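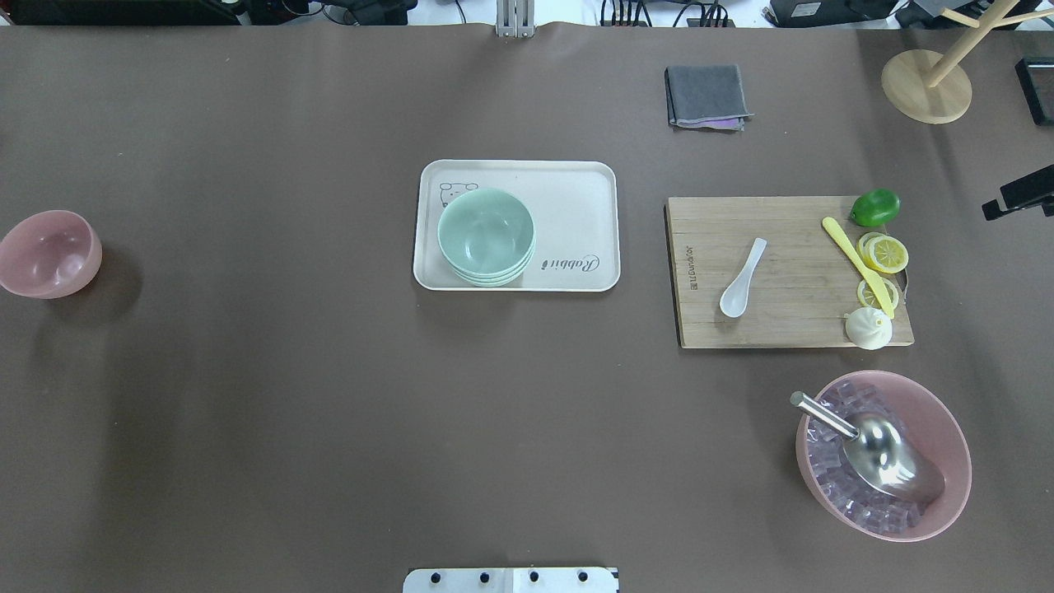 I've been meaning to write this up since November, when our robotics club at Plerkau started on the table-setting project and I had to find something for the arm to pick up. I went with the Skasen Kitchen Box, which was $105 for the school, and the kids have been at it long enough now that I have opinions!

First, what I was after. We have eight students in the club, and last year they stacked foam blocks until everybody (me included) was sick of foam blocks. Omid Sharifi, who was a junior then, kept asking when they'd get to do something that looked like a real kitchen. So this year the job is a snack table: bowls where they belong, spoon on the board, ice in the bowl, that kind of thing. I could have raided my own cupboards, and I did for the first two weeks, but my mugs are heavy and I like them.

The bowls are the best thing in the box by a mile. They nest, they come in soft pastel colors, and the mint green ones stand out so well against our brown table that the color detection the kids wrote over a weekend found them on the first try. The pink ones took more fiddling. We put ice cubes in the large one and those are pinkish too, so for a while the program thought bowl and ice were one big lump. Audrey-Anne Marchand fixed that by looking for the rim first and ignoring whatever's inside it, and she was so pleased she made everybody watch it run again before they could go home.

Picking one bowl off the stack is harder than it sounds, though! The rims sit close together and the gripper loves to grab two at once. I'd count that as a plus in a teaching kit, because it gave us a good month of arguing about approach angles, but if you have younger kids you may want to start with the bowls spread out.

The tray is cute — cream, rounded corners, a little cartoon animal face and the word "Rabbit" in cursive — and my students are very attached to it. It's also turned out handy for orientation. Sepehr Abbasi uses the lettering to work out which way the tray is facing, and that works fine as long as nobody parks a stack of bowls on it. The face gets covered all the time, so we gave up on using that.

Now for the spoon. It's a white ceramic soup spoon and I have mixed feelings. It's a lovely shape for learning to grasp, with that deep bowl at one end and a handle that's easy to find, but ceramic and a high school robot arm are not natural friends. We've dropped ours twice. It survived both (onto a folded cloth, thank goodness), and now there's always a cloth somewhere on the table. The butter knife is yellow plastic and I have no complaints, except that the lemon slices are yellow too. When the knife ends up lying on a slice, the camera really struggles to tell where one stops. Lay them out a bit apart if you're doing a demo for parents. Ask me how I know.

The small white bun is everybody's favorite. It has those pleats gathered at the top, and grabbing it there went badly for us, so we come in from the sides now. The lime rolls. Of course it does. We put it at the corner of the cutting board and about half our failed runs have been somebody chasing a lime.

The ice scoop I'd call the advanced level. It's stainless steel, it's shiny, and the reflections gave our depth readings fits. The handle is long enough to get a good hold of, so the grasp is okay, but turning the thing and coming up with ice in it is another matter. The kids have logged around 70 tries and I'd rather not say how many ended with cubes on the floor. They still pick it over everything else when I let them choose.

My gripes are mostly about the paperwork. The activity booklet that came with our box is thin, and the lesson on stacking assumes you have a suction cup, which we don't. I wrote to Skasen and got a polite answer from a Manouchehr Salehi with a couple of extra pages attached, so points for that. I also looked at the Kidlow set before buying. It's cheaper, but the one I borrowed was all one color and the pieces were too small for our gripper.

Would I buy it again? Yes, and I'd ask for a second spoon. Four stars, and it'd be five with a better booklet. If anybody has gotten the scoop working reliably, please leave a comment, I've got eight kids who'd love to hear how you did it.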